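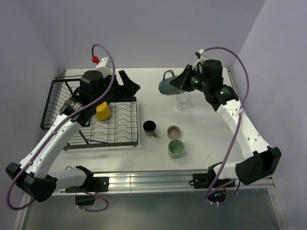
How long do you need for the Plirnano tea works open day?

Two hours covers the tour and the tasting. Add a third if you plan to buy anything, as the shop has one register and it is run at the pace of a cathedral.

I went to Castcombe in February, which tells you something about my social calendar. The tea works opens to the public twice a year, and the winter date is the one with parking. The summer one apparently has a brass band. I will take the sleet.

The building is a long brick shed behind the feed store, with a sign small enough that I drove past it, turned around in a dentist's lot, and drove past it again. Inside, you sign a sheet, surrender your watch and rings to a plastic tub, and get a hairnet. Beards get their own net. I have a beard, and spent the morning looking like a shipment of onions.

Our guide was Dymphna Ó Gríofa, who has been blending tea for 30 years and has the calm of a person who has answered the question "but isn't it all the same plant?" on every one of those days. (It is. She said so before anyone could ask, and a man near the back visibly deflated.) She took us first to the sample room, where small tins go up the wall to a height that requires a ladder, and let us stick our noses in a few. One smelled of hay. One smelled of a wet campfire and was described on its label as "gentle."

Then the blending floor. The drum is the star here, a big steel cylinder that turns slowly and makes a noise like gravel being politely asked to leave. It mixes a batch in 4 minutes. I had expected something longer and more mysterious, and so had the couple next to me, who had driven farther than I had and wanted their money's worth. The tour is free, but the principle stands. 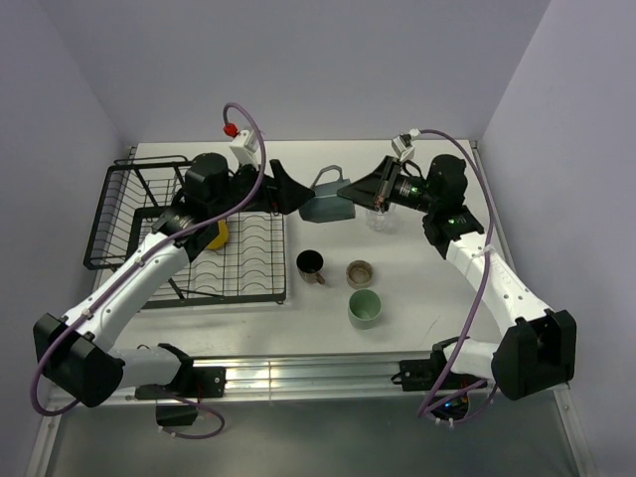
From there you go through the packing hall, and I'll be frank, packing is packing. Boxes come along, boxes go away. Feng-yi Shih, who runs the line, livened it up with a story about the week they sealed an entire order of Prusarico, their smoky breakfast blend, into chamomile cartons. The phone calls started the next morning. She said the complaints were mostly from people who had drunk it at bedtime, and that a few customers wrote back asking for more.

The tasting is the part to stay for. Professional tasters slurp, loudly, off a spoon, and you are expected to join in. A roomful of strangers in hairnets making that noise together is as close as I've come to a religious experience in a feed store parking lot. Dymphna went down the row telling us what we ought to be noticing. I noticed "tea" several times. By the last cup I was getting a bit of malt, or wanted to be, and I wrote "malt" on my card with some pride.

They also settled the milk question, in that Dymphna said she puts it in last and Feng-yi said she puts it in first, and then neither of them would discuss it further. 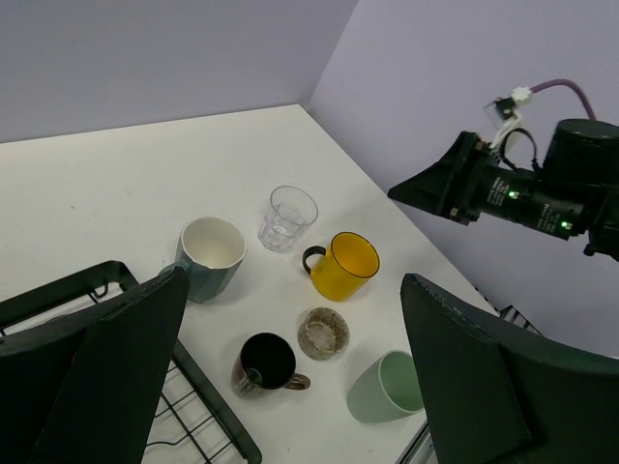
Yellow mug, glass tumbler, and a faceted mug on a white tabletop.

Lunch was at Nasr, two doors down, where the soup is good and the tea, I am sorry to report, comes in a glass of lukewarm water with the bag still dry on the saucer. I thought about saying something. I had been an expert for forty minutes and decided not to let it go to my head.

Practical stuff: wear shoes you can stand in, bring cash for the shop, and skip perfume, which they ask for on the booking form and one gentleman had ignored with real commitment. Kids are allowed on the floor from age ten. The loose breakfast blend is cheaper at the works than anywhere in town. I bought two bags and am already halfway through the first.

Comments

Kieran Conneely
The summer one does have a brass band. They play inside the shed. You chose well.

Zeyu Lu
Do you need to book ahead or can you just turn up? My mother wants to go and she does not do forms.

Kevin Mac Giolla
Zeyu, you can phone them. They fill up about a week before. Tell her milk goes in last, whatever she hears in there.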